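**Re: Cabin bag rules on the Dokport ferry**

**ulla_k** wrote:

Hello all. In January I will take the night ferry from Dokport and I have only a seat, no cabin. Is it better to pay for the luggage room, or keep my backpack with me? The Bramiten site says 17 litres is the limit for seat passengers, but my bag is bigger.

**portside2**

Keep it with you. I have done this crossing many times and my bag was never measured. The luggage room is locked until arrival, so you cannot get your jumper or your toothbrush.

**medlar**

I disagree with portside2. Last winter they did measure, at the gate, and the man before me had to pay. Please do not tell new people that the rule is nothing. 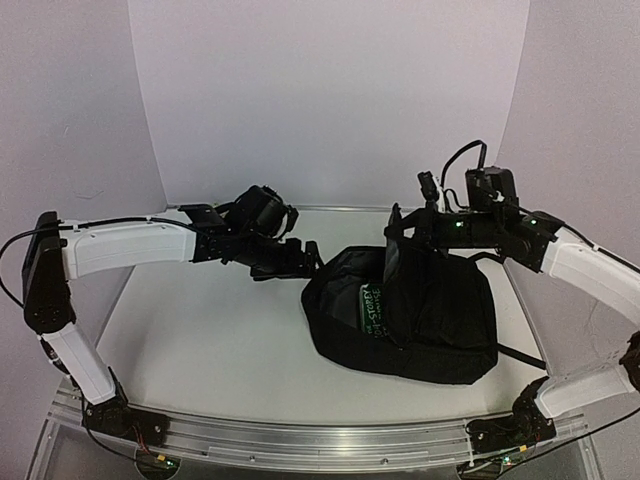

How you pack matters more than the litres, in my opinion. The seats are narrow and the lights go down at 10 pm, so you will search for your things in the dark. I use a black backpack that I can lay on its back and open wide, with a book inside the main compartment, where my hand finds it quickly. A bag with only a small hole at the top is a punishment at night.

**portside2**

Fair enough, maybe they are stricter now. I still would not pay for the luggage room – it is slow at the other side, and you can miss the first bus to Ulodari.

**ulla_k**

Thank you both. Is the bus waiting for the ferry?

**medlar**

It waits, but not long. The second one goes 2 hours later. Have coins with you, the driver did not take my card.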